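Print | E-mail

About Kovine Textile Care

Kovine Textile Care is a commercial garment laundering and finishing company. We process work uniforms, hotel staff clothing and retail returns for business accounts within 23 miles of the Stidow plant. Household laundry is not accepted at the plant, but is taken at the Presside counter on the same terms as any other order.

History

The company was started by Babak Zamani as a pressing service for two menswear shops. Washing was added when the Stidow building became available, mainly on account of its floor drains and three-phase power supply. The original pressing room on Presside Street was kept as a drop-off counter. The company remains privately held and has no outside shareholders.

Plant and equipment

Washing is done in side-loading barrier washers. Soiled goods enter on one side of a dividing wall and washed goods leave on the other, and the two halves of the building have separate air supplies. Drying is by gas tumbler with moisture sensing – a load is released on residual moisture, and the timer serves only as a backup limit. Wool, viscose and anything with bonded interlining goes to the hanging cabinet.

Incoming city water is hard and is softened before use. Final rinse water is filtered and held in a tank for the first wash of the next load. The softener is regenerated overnight, outside production hours.

Chemistry

Detergent, alkali and sour are dosed by pump according to the wash formula. Chlorine bleach is used on white cotton only. Colored work is treated with peroxide where the care label allows it. Each formula is recorded by number, and the number is printed on the delivery note so that a customer can ask for the same treatment again or have it changed. Rinse pH is tested at the start of each shift and after any formula change.

Dry cleaning is not done on site. Items labeled for solvent only are sent to Xie Cleaners under a standing agreement and normally add two working days to the order.

Sorting and finishing

Garments are sorted by fiber, color and soil class before washing, and by account afterward. Shirts and jackets go through the tunnel finisher on hangers. Trousers are pressed on a topper and legger, except denim, which is finished without a crease unless the account sheet asks for one. Hangers returned by customers are reused if straight.

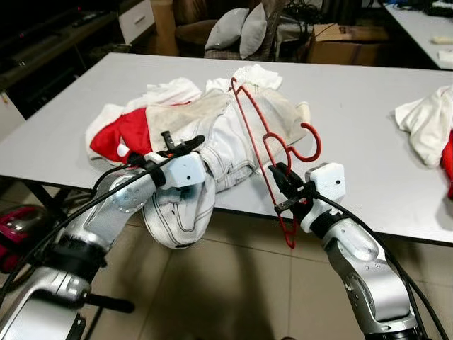 Jeans and a red plastic hanger at the table.

Accounts and capacity

The plant serves almost 300 business accounts. Standard turnaround is two working days from pickup. Rush work received at the counter before 8 a.m. is returned the same day, subject to fiber type. Minor repairs – buttons, hems, open seams – are done before finishing and listed separately on the invoice.

Claims for loss or damage should be made in writing with the delivery note number. The plant is closed for boiler inspection for one week in November, and accounts are told the dates in advance.

Print this page
E-mail this page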